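Brelo Wrist Camera and Parallel Gripper Kit
Sold by Nodmont | Bin picking and soft goods

The Brelo kit is a two-finger parallel gripper with a small camera mounted at the wrist. It is sold to shops that need to pull mixed items out of bins: clothing, cloth, bagged goods, returns. It bolts to most small and mid-size arms with the adapter plate in the box.

What comes in the box
Gripper body with long flat fingers
Wrist camera and bracket
Adapter plate and screws
Cable, 6 feet
2 spare sets of finger pads
Printed setup guide

Planning your purchase
The gripper is usually the smaller part of the bill. Before you ask for a quote, work out what else the cell needs: the arm, a stand, guarding, bins, lighting and the hours to set it all up. Buyers who budget only for the hardware tend to come back for a second purchase order, and that can hold up a line for weeks.

Bring your real items to the planning stage. Soft fabric folds and bunches up between the fingers, and plastic bags throw light back at the lens. Both affect how many picks you get in an hour. A test with neat cardboard boxes won't tell you much about a bin of clothes.
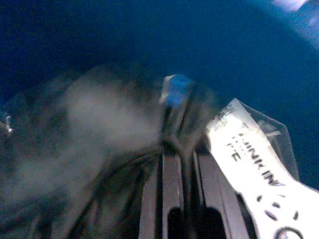 Lighting should have its own line in the budget. Dark cloth and shiny white plastic in the same bin are hard on any camera, and a diffuse light over the bin costs far less than a second camera. Glossy bin walls can add glare of their own, so try a matte liner before you buy new bins.

Spare parts
Finger pads wear out. For one shift a day, plan on a new set every 6 weeks. Pads are sold in packs of 25 under part number 666. The Teixeira soft pad fits the same fingers and is the better choice for thin fabric. Keep one spare cable on the shelf for each cell.

Trial units
Nodmont lends trial units for 2 weeks at a time from its Bonberg office. You pay shipping both ways. Trial units for September can be reserved now. Send a short list of your items, your bin size and the model of your arm with the request.

Quotes
Write to Glória Barros in equipment sales. Quotes list the kit, spares, shipping and setup hours on separate lines so they can be moved between budgets. Setup hours can be left off if your own staff will do the work.

Page updated Friday, August 23, 2024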